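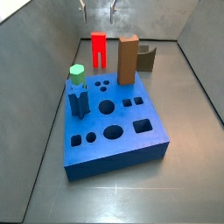 The Retotden block with the star, the green octagon and the brown piece in place on top, and the red arch standing behind.

RETOTDEN SHAPE BLOCK JOINS THE SHELVES AT IFANS TOY LIBRARY

Large blue object now available to borrow. Please bring a sturdy bag.

OLTBRIDGE, Sunday, October 26, 2025 — Ifans Toy Library has added the Retotden, a large shape block from the toy maker Cekholm, to its lending collection. Members can reserve one from today, at the desk or by telephone, and can expect to spend the first evening of the loan finding somewhere to put it.

The Retotden is a thick blue slab with ten holes in the top. Some are round, some are square, and a wide one towards the front is closer to an oval. Three small round holes sit together near the back edge in a little triangle, and two small square ones keep each other company further along. The biggest square opening is over towards a front corner, where most small children find it first and then post a sock into it.

Pieces come in several colours and with very different personalities. The star is a tall dark blue column with pointed ridges all the way up. The octagon is light green and looks like something left over from a bandstand. There is a brown piece with a dip in the top, and a bright red arch on two legs, which has been a bridge, a garage, a pair of trousers and, on one long wet morning in September, the entrance to a prison for sheep.

The library tried the set at 12 of its drop-in sessions before agreeing to buy. Children under three mostly stood the pieces on the block and took them off again. Older children built things. Parents said they were only having a quick look and then had strong opinions about the octagon.
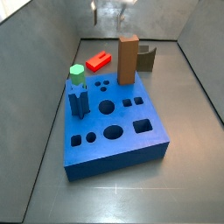 Photo: Ifans Toy Library, Oltbridge

Regular borrowers will remember the library's previous sorter, a hollow cube with a lid. It gave long service, and for much of that time the lid was missing, so that every puzzle could be solved by dropping the whole lot in at the top. The Retotden has no lid to lose. Its holes open upwards, the pieces are upright and easy to grab, and a child who has had enough of sorting can simply pile things up at the back and call it a town.

Cekholm suggests that grown-ups sit beside the child and name each shape as it is picked up. The library is happy to pass this on. In our experience the child will name the shapes too, and will be wrong with great confidence, and both of you will have a perfectly nice time. "Octagon" came out at our sessions as "octopus", "hexagon" and "Grandad's table".

We have bought 20 sets. Each goes out for a fortnight and can be renewed if no one else has asked for it. Borrowing is included in the family membership, which remains £20 a year — the same as last year, in spite of what we have lately learned about the price of large blue objects.

Ifans Toy Library made 2962 loans in the past year. The most borrowed item was the wooden train set and the least borrowed was the recorder, which comes back quickly and sometimes anonymously.

A few practical points for borrowers. Please count the pieces in and out with the person at the desk. Please wipe the block before you bring it back, and look down the holes, as raisins have been found in the deeper ones. The arch is the piece most often left behind under a sofa. If one of yours turns up after the set has been returned, pop it through the letterbox and nothing more will be said.

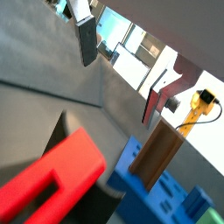 Close up on the red piece, with the brown one standing on the blue base.

Anyone who would like to see the Retotden before carrying it home can try it at any drop-in session in the Oltbridge reading room. There is one set out on the floor throughout, and small visitors have the first turn. Adults may join in after that, although they are asked to give up the octagon when it is wanted.

Childminders and playgroups can borrow two sets at a time by arrangement.

ENDS

Notes to editors

The Retotden is made by Cekholm and is lent complete with its pieces and a short instruction leaflet. The leaflet may be chewed.

Ifans Toy Library lends toys, games and puzzles to families in Oltbridge and the villages nearby. New members can join at the desk during opening hours and take something home the same day.

Further pictures are available from the library's press desk.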